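4. Collecting demonstrations of thin-object sorting

4.1 Why chopsticks

When we first drew up the list of household tasks for this study, chopsticks were well down it, somewhere after folding tea towels, and it was Elínborg Holst who kept moving them back up. Her argument was a simple one. A chopstick is long, thin, light and almost the same all the way along, so a policy that has learned to pick up cups and bowls gets very little help from what it already knows. There is no handle to look for and no rim to hook a finger over. If the grip is a little off centre the stick swings, and if it is pinched too near the end it tips over the moment it touches anything. We also liked the fact that people do this job every day without thinking about it, which meant that our demonstrators needed hardly any coaching on the task itself and could spend their practice time getting used to the tool.

The task, which we call Prusow in the tables that follow, goes like this. The demonstrator works with a hand-held gripper in each hand at a table with a dish rack on it. The chopsticks begin scattered in the rack among the crockery, leaning at whatever angle they happened to be left. Each one has to be lifted clear, brought close to upright and let go in the utensil cup. An episode ends when the demonstrator is satisfied or when four minutes have gone by, whichever comes sooner. We did not fix the order in which the sticks were taken, and we did not say which hand should do what, although most people settled into using one hand for lifting and the other for steadying after only a few tries.

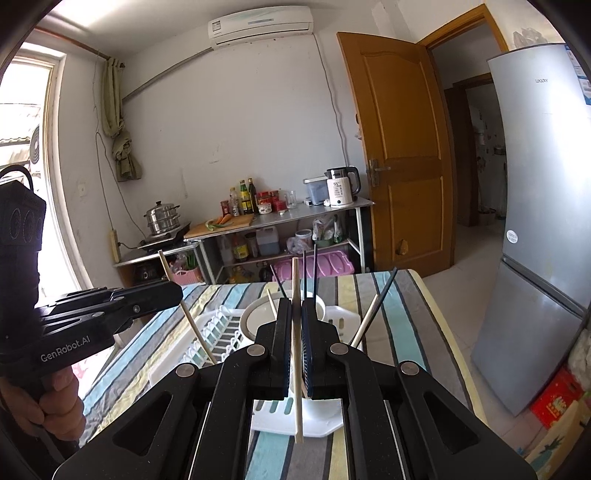 Recording was done in ordinary homes, with the furniture and belongings left where they were. We had talked at some length about using a plain backdrop, and Kianoush Kermani ran a short comparison of the two before we committed ourselves. Policies trained against the plain backdrop did well against the plain backdrop and rather poorly everywhere else, so we gave up on it with few regrets. Daylight was allowed in as it came. Demonstrators were asked to begin from a comfortable standing position and to keep both tools within reach of the table, and beyond that we tried to leave them alone.

4.2 Cleaning and labelling

In all we kept 2882 episodes of the Prusow task. A further 198 were set aside, mostly for tracking loss when a demonstrator turned quickly towards the wall, and a smaller share for sticks dropped on the floor. We had several friendly arguments about the dropped sticks. Hamidreza Mohammadi felt, and we have come round to his view, that an episode in which a stick is dropped in the rack and picked up again is worth keeping, as the recovery is something we would very much like the policy to learn. Drops to the floor are another matter, as the stick then leaves the view of both wrist cameras and what follows is mainly a person bending down.

Each lift was marked with three moments: first contact, the point at which the stick is clear of its neighbours, and release. The marking was done by Golshifteh Golestani and Dilani Matubbar, who each worked through the same 100 episodes at the start so that we could see how closely they agreed. They were very close on contact and release. On the middle moment they differed more than we had hoped, chiefly where a dark stick was being drawn out from a bundle of other dark sticks, and after a long Tuesday afternoon of watching these together we settled on the first instant at which the stick moves and its neighbours do not.

Placement gave us less trouble to label but turned out to be the harder half of the task. The cup is narrow compared with the swing of a long stick, it often has other sticks in it already, and from the wrist the lower end is partly hidden by the fingers for much of the way down. Demonstrators dealt with this by slowing down a good deal over the cup and, quite often, by making a small sideways correction just before letting go. Figure 3 gives the wrist view with a stick held over the cup. The correction is easy to miss when the episodes are played at full speed, and our first smoothing filter removed it almost completely, which explained a puzzling week of results in which the policy lifted nicely and then let go too far to one side. The filter used for everything reported below is a gentler one.

Figure 3. Prusow task, placement stage: a wooden chopstick held nearly vertical in the jaws with its lower end over the utensil cup.

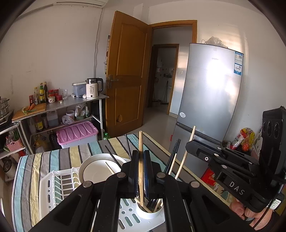 4.3 Training set and baselines

From the cleaned episodes we drew 2000 for training and kept the rest for validation and for the ablations in Section 6. The split was made by home, so that no kitchen appears on both sides of it. We compare our method, Zekau, with two baselines: a version of the same network that sees only one wrist camera, and Nisteck, which predicts the next gripper position without the contact labels. All three were given the same training time and the same gentler filter.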